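Labor Migration and Public Policy
Handout 6: Seasonal permits and the numbers behind them
Instructor: Kastriot Gashi

Read this before the seminar. The reading is short, so there is no excuse for arriving with only the press release in your head.

1. What was promised

The Skondero permit was sold as a fix for farm and packing jobs that local people would not take. Employers in the Jorkau valley said they needed 3560 workers for one season. The labor office took that figure and printed it. I have looked for the method behind it and found a mail survey, sent to employers, asking how many workers they would like. It did not ask what they would pay. A number like that tells you what employers want at last year's wage. Whether it tells you anything about a shortage is a question you should be ready to argue.

2. What was delivered

By the end of January, 600 applications had come in and 300 permits had been issued. Of those, 171 people were still with their first employer when the season closed. The ministry calls this "a solid retention result." Work out the percentage yourselves, then ask what happened to the rest. The report has no column for them. Some may have gone home early, some may have moved to another farm, which the permit allows only with written consent from the farm they are leaving. You can guess how often that gets signed, but a guess is all it would be.
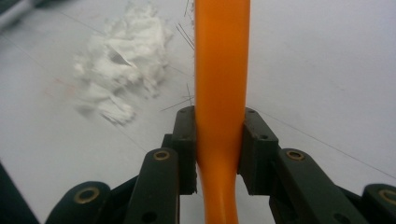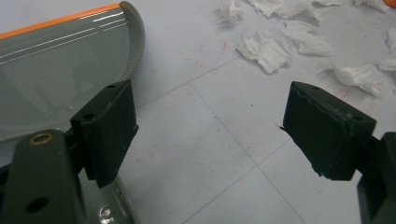
3. Who pays the fees

Officially, the employer. Look at the two sample contracts in the reader, one from the Dona packing house and one from the Ağca greenhouses. The Dona contract charges nothing for recruitment and then takes a weekly "settlement deduction" with no end date. The Ağca contract is cleaner, though housing is priced per bed and the room size is left blank. Neither breaks the rules as written. That should make you suspicious of the rules.

4. Arguments you will hear

"Workers keep coming, so conditions must be fine." Compared with what? People sign on the basis of what a recruiter tells them, often in debt before they travel.

"Inspections found few violations." Inspections were announced in advance. Check the footnote on this, it is in small type.

"The program is new, give it time." Possibly fair. But the last scheme got the same defense, and it was closed before anyone published a review.

5. For the seminar

Bring one page on this question: if the permit were not tied to a single employer, which of the figures in section 2 would you expect to change, and how would you find out? Opinions without a source will be sent back.

Written work is due 10th May, on paper.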